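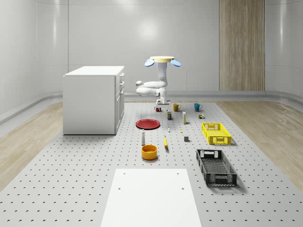

Bei Himier in Hamadberg beginnt die Schicht seit Juli am Bildschirm. Bevor der Greifarm in der Kommissionierung einen neuen Artikel erhält, wird der Griff simuliert: Becher, Flaschen, Kartons, Kisten. 2.094 Artikel umfasst das Sortiment, 1.163 sind freigegeben. Drei frühere Packerinnen prüfen die Läufe und korrigieren Greifpunkte - rund 50 pro Schicht. Die Umschulung übernahm der Integrator Plalley. Gehoben wird weniger, gesessen mehr. Über die Eingruppierung verhandelt der Betriebsrat noch.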